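Plelteo Belis Tablet

Overview
Specifications
Software
Accessories
Support

The Belis is a compact tablet for reading, note-taking, and everyday communication. It is made by Plelteo for home users, schools, and small offices, and it ships with the Lis interface already installed. A matte display, a metal back, and a long-lasting battery make it suitable for a full day away from a power outlet.

The Belis is available with Wi-Fi only or with Wi-Fi and cellular service. Both versions use the same display, the same battery, and the same software, and both accept all Belis covers and stands.

Display

The screen uses a matte coating that reduces reflections from windows and overhead lights. Brightness is adjusted automatically by a sensor on the upper edge of the tablet, and the setting can be changed by hand at any time from the control panel. A warm color mode is provided for evening use. It may be turned on manually or set to follow a daily schedule.

Text is drawn with the Lis reading engine, which allows the user to change the typeface, the line spacing, and the margins separately for each app. Settings are remembered when the app is closed. Documents in Chinese, Japanese, and Korean are displayed with the correct punctuation spacing, and vertical text is supported in the built-in reader.

Battery and charging

The battery provides up to 40 hours of reading with wireless connections turned off. Actual battery life depends on screen brightness, network conditions, and the apps in use. Video calls and games will shorten it considerably.

The tablet charges through the USB-C port on the lower edge. A cable is included in the box. The power adapter is sold separately.

A charge limit can be set under Settings, Battery, Charge Limit. Plelteo recommends this setting for tablets that stay connected to power for long periods, such as those used at a reception desk or in a classroom.

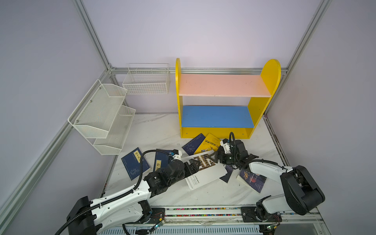 Can the Belis be used while it is charging?
The tablet works normally while connected to power, although charging will take longer when the screen is on.

Size and weight

Width: 153 mm
Weight, Wi-Fi model: 521 g
Back: aluminum, matte finish
Colors: slate, sand
Buttons: power, volume up, volume down
Ports: USB-C, headphone jack

Weight is measured without a cover. The cellular model is slightly heavier.

Software

Lis is the interface used on all current Plelteo tablets. It places recent documents, messages, and calendar entries on a single home page, and it leaves the rest of the screen free for apps. Users who prefer a standard app grid may select it during setup or later under Settings, Home Page.

Two apps can be open side by side. The divider between them may be moved to give either app more room, and a pair of apps that is often used together can be saved as a shortcut. When the tablet is turned to portrait position, the apps are placed one above the other.

Handwritten notes can be taken in any open document with the Belis Pen. Notes are stored with the document and are included when it is exported as a PDF file. The conversion of handwriting to text is carried out on the tablet itself, and no network connection is required.

User profiles

Up to 6 user profiles can be created on one tablet. Each profile has its own apps, files, and passcode. A profile may be marked as a child profile, in which case the owner of the tablet chooses which apps are available and at what time of day the tablet may be used. A separate schedule can be set for Sunday or for any other day of the week.

Guest mode is also provided. All files and browsing records created in guest mode are removed when the guest signs out. Files that need to be kept should be moved to an external drive or a cloud account before then.

Updates

System updates are downloaded over Wi-Fi and installed overnight when the tablet is connected to power. The user is notified before any update that requires a restart. Security updates can be set to install automatically, and this is the default on new tablets.

Organizations that manage a group of tablets may delay an update until it has been tested with their own apps. Instructions are given in the administrator guide, available from the Support tab.

Weltoneck backup service

Weltoneck is the backup service for Plelteo tablets. It stores documents, handwritten notes, contacts, and home page settings, and it restores them when the owner signs in on a new or repaired tablet. Apps are downloaded again from the store and are not part of the backup.

Backups are encrypted before they leave the tablet. A recovery key is shown once during setup and should be written down and kept in a safe place — Plelteo does not hold a copy and cannot reset it. A Weltoneck account is optional, and the tablet can be used fully without one.

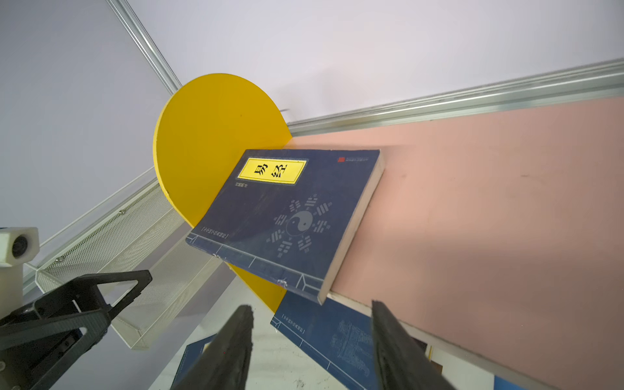 A copy of 易经 on a pink board.

Accessories

Belis Cover: a folding cover that turns the screen off when closed. It can be folded back to hold the tablet upright on a table.

Belis Pen: a pressure-sensitive pen with one side button. The function of the button can be changed in each profile. Replacement tips are sold in packs.

Belis Keyboard: a wireless keyboard in standard US layout. It connects to the tablet by Bluetooth and has its own rechargeable battery.

Belis Desk Stand: a weighted stand with a channel for the charging cable. It holds the tablet in portrait or landscape position, with or without the cover.

Covers made for earlier Plelteo tablets do not fit the Belis. The pen works with earlier models, but the side button will have no function on them.

In the box

Belis tablet
USB-C cable
Quick start guide
Safety and warranty information

Care and cleaning

Turn off the tablet and disconnect the cable before cleaning. Wipe the screen with a soft, dry cloth. If marks remain, the cloth may be lightly dampened with water. Household cleaners, alcohol, and abrasive pads will damage the matte coating, and damage of this kind is not covered by the warranty.

The Belis is not waterproof. If liquid enters the port, leave the tablet turned off and contact Plelteo support before charging it again.

Warranty and service

The limited warranty covers defects in materials and workmanship. Proof of purchase is required for all claims. Before sending a tablet for service, owners should make a backup and remove the cover and any memory card — accessories sent with the tablet may not be returned.

Service requests can be opened online from the Support tab. The serial number is printed on the back of the tablet and is also listed under Settings, About.

Specifications and colors may differ by region. Some features require a network connection or an account with a third-party service, for which separate charges may apply.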